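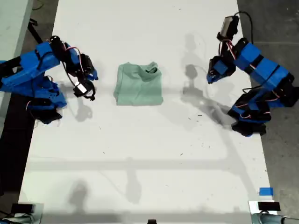
How does the Pronby T-shirt hold up to regular folding and washing? Well enough that I bought more of them. The cotton is midweight, and the collar has kept its shape through 18 washes.

I ordered three in size medium from Zono in January, at $18 each. They run slightly long in the body. After the first wash mine lost a little length and then stayed put. The color has faded less than the Skoder shirts I wore before, and the side seams haven't twisted.

It folds into a flat square that stacks well in a shallow drawer. Creases do set if you leave it folded for a few weeks, and a quick pass with an iron takes them out.

Two complaints. The printed size mark at the neck wore off early, and the sleeves are a bit wide for my taste. Vincze makes a slimmer one, but it costs more and the fabric is thinner.

I would buy the Pronby again at this price.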